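Robot Arms Lab, handout 7: the stall that wasn't a stall
Svitlana Stelmakh, 2022-11-30

OK, so last week's fault! The job was bear to dish, 20 runs, and on run 2 the wrist just quit. I blamed the servo (I always blame the servo).

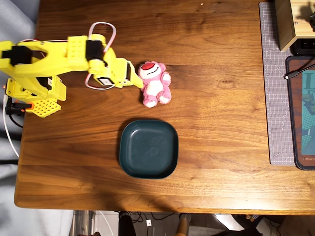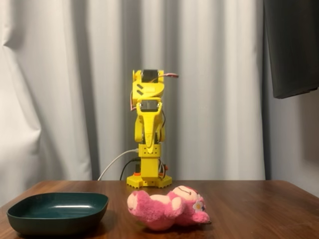 The yellow arm, the pink bear and the dish, from two viewpoints.

Idrisa Nzioka pulled the log and found the wrist dropping off the bus for 397 ms whenever the elbow moved past 66 degrees. Bad crimp in the wrist lead, tugged at full stretch.

Before you touch a lead, power off and hold the arm up, it drops fast. Then wiggle each connector and watch the log.

For next time: read the Karpenko notes on strain relief, pages 2 to 20.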